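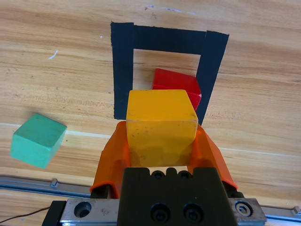

Tudby Home Lending is an independent mortgage brokerage serving homebuyers and homeowners in Hurnetport and the surrounding towns. The firm was founded by Kuo-hua Hsiao, who had spent his earlier career in loan underwriting, and it remains privately owned. A broker's work is to keep a firm hold on one thing at a time, much as the two orange fingers hold the yellow cube, and each application at Tudby is therefore assigned to a single loan officer from the first meeting through closing. Clients have that officer's direct telephone number and may use it.

Our main office is on Hopkin Street, with a second office in Dimutton that opens on Monday and by appointment. Between the 2 locations we have arranged 3818 home loans, including purchase loans, refinances and construction loans. Almost 3000 of these were for owner-occupied homes.

We are not a bank and do not lend our own money. We compare offers from a panel of lenders and present them to the client in writing, with the rate, the points, the closing costs and the length of the rate lock shown side by side. Our compensation is stated on the same page – clients see it before they sign anything.
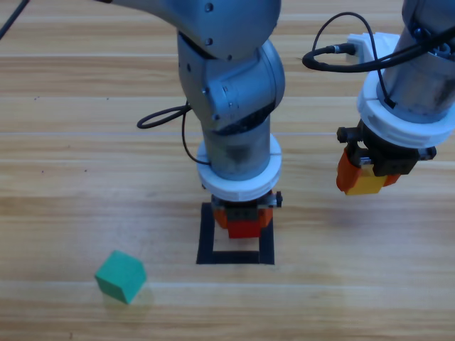 Where a loan does not suit a client's circumstances, our officers are expected to say so. Last year 183 applicants were advised to wait before borrowing, and each received a written plan covering savings, credit and existing debt. Many plans are reviewed again in June, when the spring buying season has slowed.

Mali Edwards, Director of Client Services, oversees complaints and requests for records. Letters may be addressed to her at the Hopkin Street office. Evening appointments are available until 7 p.m. at both offices, and interpreters can be arranged on request.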